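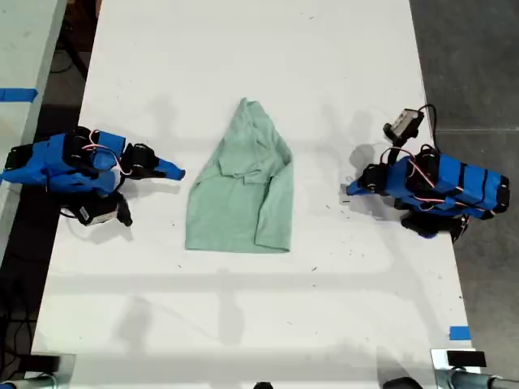

Talk notes: What I Learned From Running a Clothing Swap
Library back room, 7:30 start. Running time 20 minutes, leave time for the tea urn.

OPENING
Hi everybody, thanks for coming out. Say hello to Sunita at the back, she knows why. Ask for hands: who has something in the closet with the tags still on? (Wait. Let them laugh. Put my own hand up, the orange jumpsuit is still in there.)

Okay so, I'm going to talk about the Losau swap, how it started, what went wrong the first time, and what I'd do if I were starting one in your neighborhood tomorrow. Stop me if I talk too fast. I do that.

HOW IT STARTED
Vandana Kanaujia and I had kids the same size, one year apart, and we'd been passing a bag of clothes back and forth over the fence. Then Archana wanted in, then her sister, and by April we had the bag living in my hallway and I couldn't get the stroller past it. So we booked the hall on Strebel Street for one afternoon and put up a sign at the bakery. That was the whole plan!

We had 500 pieces come through the door. I'd guessed we might get four bags.

THE FIRST ONE WAS A MESS
Tell the coat story here. Short version: Kiran Kushwaha took off his coat to help move tables, laid it on a chair, and it went home with a very happy lady from Felia. She brought it back the next week with the button sewn on, bless her. We now have a coat rail with a big STAFF sign on it.

Other things we got wrong:
No sizes on anything. People were holding pants up to each other in the doorway.
Everything in heaps. If you put clothes in a heap, the stuff on the bottom never gets seen, and by three o'clock it's all one big heap anyway.
One mirror. One! And it was in the men's room.

(Pause, drink water.)

WHAT WE DO NOW
Tokens. You bring a piece, you get a token, you take a piece. Max ten. Winter coats count as two and we still argue about boots. Barış Değirmenci cut ours out of old cereal boxes and we're still using them, they've gone a bit soft.

Sort by size first, then by type. We tried it the other way around and it was slower, especially for kids' stuff, where you really only care whether it's a 4 or a 6.

Check at the door and be nice about it. Collars, cuffs, underarms, zippers. If it's stained, hand it back with a smile, or offer the rag bin. Almost 100 pieces went to rags last time and that's fine, the garage takes them.

Fold T-shirts, hang everything else. Refold as you walk past. You will be refolding all day, so wear comfortable shoes.

MONEY (keep this quick, they'll ask)
Hall rental is the big one. We charge two dollars at the door, kids free, and sell cake. Eria, the laundromat on the corner, lets us wash a few loads in exchange for a line on the poster.

Last fall we handled 965 pieces and 700 of them found a new home by closing. The rest went to the shelter in Archana's van, two trips.

IF YOU WANT TO START ONE
Start with ten friends and somebody's living room. Borrow racks from the school drama closet. Pick a date well before the season changes, people clean out closets when the weather turns and you want to catch them before it all goes to the curb.

Sign-up sheet is by the door, pens are in the mug. Next swap needs people for setup and for the kids' table.

Questions. If it's quiet, ask Vandana to tell the wedding dress one.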